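## More episodes for the small arm

I spent most of January recording demonstrations for the printed arm. We're up to 2597 episodes, and I've thrown out more than I expected. Burgi Trummer sorts them in the evening and sends me a list of the bad ones, usually the ones where I paused too long before closing the fingers. 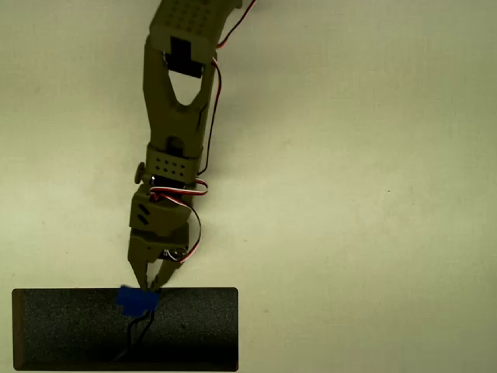
Start positions have been the weak spot. For the first two weeks I began every run from nearly the same pose, and the policy learned that pose and little else. Now I shift things between runs. The small blue piece may start at the top edge of the black pad, partly over the border, or well out on the cream surface. The edge cases take longer to record and I mess up more of them.

I do 24 runs, then stop and check the joint logs. One wrist servo was drifting, so 14 runs from last night have to be done again. Bheki Le Roux wants to try training on what we have before I add another object.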